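PLAY TABLE AND LOOSE TOY CHECK -- ROOM 4
Ratside Activity Rooms
Period covered: February 2019
Checked by: Knut Fuchs
Copy to: Yutong Xue

Scope: table surface, loose toys, containers, floor and cables next to the table. Shelving and the sink corner are on a separate sheet.

Key: OK = no action. C = see comment. X = remove from use. N/C = not checked this round.

1. TABLE

1.1 Top flat, no raised joints between planks -- OK
1.2 Edges and corners free of splinters -- C
Back edge sanded by hand, 200 grit. Felt smooth after wiping. Recheck with a cloth next round.
1.3 Surface finish intact -- OK
Small marks only. None catches a fingernail.
1.4 Table does not rock under hand pressure at each corner -- OK
1.5 Underside fasteners tight -- C
One bolt took a quarter turn. Mark it with paint pen so movement shows.

2. BUILDING BLOCKS, SMALL

2.1 No cracks in side walls -- OK
2.2 Hollow undersides clean -- C
Turn every block over. Crumbs and dried paste collect between the center tube and the wall, and a wipe across the top does not reach them. Use the narrow brush, then warm water. Dry upside down on a towel.
2.3 Tubes intact, no sharp lip -- OK
2.4 Pegs not chewed or flattened -- C
Two pieces pulled and bagged. Both were from the older Plivard set.
2.5 Small parts gauge used on each size -- OK
The smallest block does not pass into the gauge. Repeat if a different set is mixed in.
2.6 Blocks from different sets stored apart -- X
Not being done. The Kang blocks almost fit the Plivard ones, and children force them. This is how the walls split. Sort before next use.

3. LARGE BLOCKS, DICE AND OTHER PIECES

3.1 Large blocks: no cracks, holes free of debris -- OK
3.2 Foam dice: no bite marks, no missing foam -- OK
Foam is discarded at the first tear. Do not glue.
3.3 Printed cards: corners not peeling -- N/C

4. CONTAINERS

4.1 Bucket: rim smooth -- OK
4.2 Clear bin: no cracks at corners -- C
Hairline suspected at one corner. Flexed by hand, no sound, no movement. Clear plastic hides these until it is held up to a window.
4.3 Trays: no broken grid sections -- OK
4.4 Filled container weight at or below limit -- OK
Heaviest weighed 1,170 grams full. Limit for this room is set well above that.

5. FLOOR AND CABLES

5.1 Tape on floor flat, ends not lifting -- C
One end lifting. Cut back and pressed down. Replace if it lifts again.
5.2 Cables bundled or tied back -- C
Acceptable. Add a tie wherever a bundle hangs low enough to snag a sleeve.
5.3 Walkway clear for 100 cm on the door side -- OK

6. CLEANING RECORD

6.1 Table wiped before and after use -- OK
6.2 Blocks washed on schedule -- C
Log has one blank line. Initials are required even when the wash is skipped; write "skipped" and the reason.
6.3 Cleaner diluted per label -- OK
Switched to Istevis neutral cleaner. The bottle stays in the locked cabinet.

Actions: sort blocks by set (2.6), recheck bin corner (4.2), recheck tape (5.1).

Table and toys, Room 4:
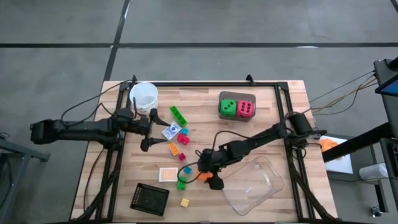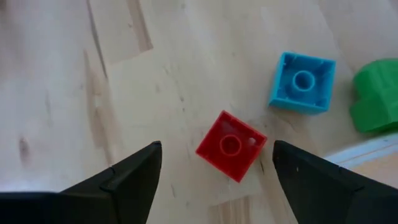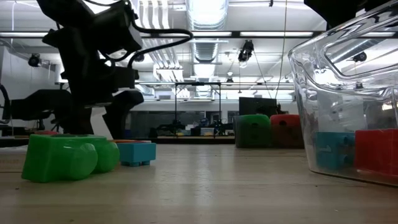 Yutong Xue wrote back that 2.2 should be split into two lines, one for looking and one for washing, as a single OK could mean either. She would also drop the towel: lint sticks inside the tubes, and a wire rack drains faster. On 2.6 she asked that the two sets get separate lidded boxes before the next session, and that any block already forced onto one from the other set be checked along the seam -- even if it came apart easily. She agreed with leaving the bin in use until the corner has been looked at in daylight.

3 comments
4 shares

Related
Foam Items: When to Discard
Sink Corner Checklist, Room 4
Shelf Anchors and Wall Fixings
Small Parts Gauge -- How to Use It
Wash Log Template (blank)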